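The Night Desk at Gosden

The festival in Gosden begins when the bakers close their shutters, and it ends when the last band has no more strings. For those two days in July the whole street is closed to cars, from the bridge up to the chapel, and the police put one officer in charge of everything. That year it was Siyabonga Mkhize.

He did not want it. He had asked for the river patrol, where a man can sit down. But the inspector had looked at the list for a long time and said that Mkhize knew every door on the street, and this was true. He had walked it for so many years that the dogs did not lift their heads for him any more.

His desk was a folding table under the awning of the Neves pharmacy. On it he had a radio, a flask of tea, a book for lost things and a book for complaints. By early evening the first book had two lines in it and the second was almost full. The drums were too loud. The sausages were too dear. A gentleman from Bralberg, who came every year and every year was unhappy, wished to report that the moon was hidden by the big wheel.

"I can write it down," said Mkhize.

"Please do," said the gentleman, and he waited to see that it was written.

At nine o'clock a girl came to the table alone. She was perhaps eight years old and wore one sandal. She did not cry. She put her hands on the edge of the table and looked at the radio.

"Are you lost?" he asked.

"No. My grandfather is."

Mkhize closed the book of complaints. He asked what the grandfather looked like, and she thought seriously about it. He was old, she said, and he had a green hat, but he did not always wear it. He played the accordion a long time ago. He knew the way to everything, but since the winter he sometimes went to the old places, the ones that were not there now.

"And what is his name?"

"Grandfather," she said, and then, because she saw his pen stop, "Tomas."

Mkhize spoke into the radio. There were six officers on the street that night, and one after another they answered him. No one at the bridge. No one at the chapel, only boys. At the wheel there was a man in a green hat, but he was thirty and selling balloons.

He could have stayed where he was. The rule said that the officer in charge remains at the table. He looked at the girl's bare foot, and then he called the pharmacist's wife from her doorway and asked her to sit in his chair.

"What do I do if somebody comes?"

"Write it down," he said.

They went up the street slowly, the girl holding his sleeve and not his hand. The music changed every twenty steps. He asked her which old places her grandfather liked. She said there was a dance hall with a blue floor, and that he used to play there on the nights when the ships came in.

Mkhize had never seen a blue floor in Gosden. But his first sergeant had liked to talk about such things on long shifts, and he remembered now that there had been a hall called the Skaltance, behind the chapel. They had pulled it down before he joined. After that the place was a yard for coal, and after the coal it was nothing, a square of weeds with a wall on three sides.

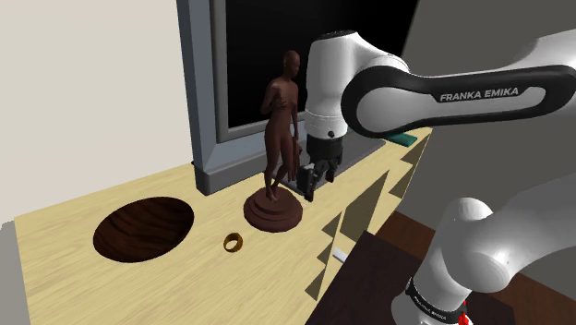 The gate of the yard was open by the width of one thin person. Inside, the noise of the festival became small, as if somebody had put a blanket over it. There was an old man sitting on an upturned crate near the back wall, with his hat on his knee. He was moving the fingers of both hands in the air, quite fast, and his foot kept the time.

The girl wanted to run, but Mkhize held her back gently by the shoulder. "Let him finish the song," he said.

They stood by the gate. He could not hear any song, of course, but after a while he found that he knew where it was. It went up, it waited a little, it came down again. When the fingers stopped, the girl clapped, and so Mkhize clapped too, with his cap under his arm.

The old man stood up and made a small bow – first to the left, then to the right, where there must have been a balcony.

"You are late," he said to the girl. "You missed the waltz."

"I lost my sandal."

"That is no excuse. I lost a whole ship once." Then he noticed the uniform and became worried. "Is it the neighbours? Have they complained of the noise?"

"Not one of them," said Mkhize. "I have the book on my table. You can look in it if you like."

They walked down together, the three of them, and at the sausage stall the old man insisted on paying with coins which had not been money for many years. The woman there looked at Mkhize, and she took the coins and gave him the change in real ones.

At the pharmacy a young mother was standing, out of breath, with a child's sandal in her hand. She said many things at once, some of them to the grandfather and some to God. The pharmacist's wife got up from the chair.

"Two people came," she told Mkhize. "I wrote it down."

He waited until the family had gone over the bridge before he opened the book. Under the line about the moon she had put, in her neat chemist's hand, that the beer was warm. Below it she had put that a lady from the upper street had heard an accordion from the direction of the chapel, very well played, and wished to know if there would be more tomorrow.

Mkhize read it twice. Then he poured what was left of the tea, turned the radio down a little and moved his chair to the side of the awning nearest the chapel.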